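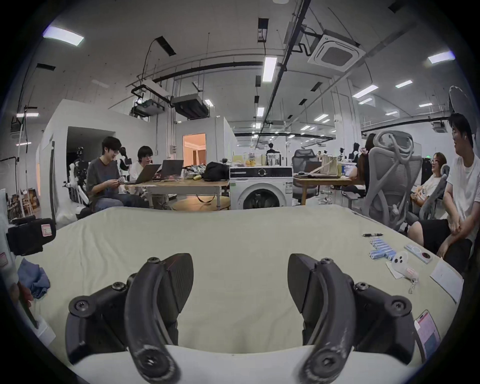

The Hetmont Study Bible is a single-column edition with the notes set at the foot of the page and cross-references in the outer margin. I bought the hardcover in January and have used it since for lectionary preparation and a weeknight group working through the minor prophets. It needs a proper surface to work on. Open at the middle it takes up a good part of a desk, and my usual test for any study Bible is whether it leaves room for anything else on the desk. The Hetmont passes if the concordance volume stays on the shelf.

Binding. The text block is sewn, and opens flat from Leviticus onward. Genesis 1 to 3 needed a hand on it for the first few weeks. The boards are stiff, with a cloth-textured covering that marks easily. There are two ribbons. I would have paid extra for a third, as anyone following Old Testament, Psalm and Gospel readings will run short. The Prusen edition, which I used for years before this one, has three ribbons but a glued spine that cracked at Isaiah.

Paper and type. Show-through is moderate. It is worst in poetry, where the short lines leave white space for the reverse page to appear in. Lines are printed back to back in the prose books, and there the problem mostly goes away. The body type is a plain serif with generous leading. The notes are considerably smaller and are set in a sans serif that I find tiring under a lamp. Verse numbers are grey superscripts and take some hunting when a group is reading aloud and somebody calls out a reference.

Notes. These are the reason to buy it. The commentary on Hosea is the strongest I have seen in a one-volume work at this level. It gives the textual difficulties their due, says when the Hebrew is obscure, and cites the Greek reading where it differs materially. Amos is nearly as good. The Gospels are more uneven. Mark gets close attention to structure, including a useful note on the intercalated stories in chapter 5, while Luke's parables are treated in a pastoral register that doesn't match the rest. The editor of the wisdom books, Johannes Mathebula, keeps Job's speeches and those of his friends clearly distinguished in the running heads, a small favour that other publishers could copy.

Denominational slant is mild. The notes on Romans 9 set out the Reformed and Arminian readings at similar length and don't pick one. The note on John 6 is shorter than it should be, and readers from sacramental traditions will notice.

Apparatus. The cross-references are dense and mostly accurate. I found 4 wrong ones, all in Zechariah, where the chapter number is off by one. The publisher's errata sheet lists 3 of them. Colour maps are bound at the back. The map of Paul's journeys uses two shades of green that can't be told apart in evening light. The concordance is a separate paperback of 586 pages, supplied in the same slipcase, and it is keyed to the translation only, with no Hebrew or Greek numbering. For that the Masri concordance is still the better tool.

Price. I paid $65 for the set, before postage. The Grarker edition costs less, with a better margin for handwriting and much thinner notes. Anyone who mainly annotates should get that one.

Recommended for lay preachers and group leaders who work from notes. Not suited to carrying to church, nor to readers who need large print. A second printing is said to be on the way with the Zechariah references corrected, and I would wait for it if there is no hurry.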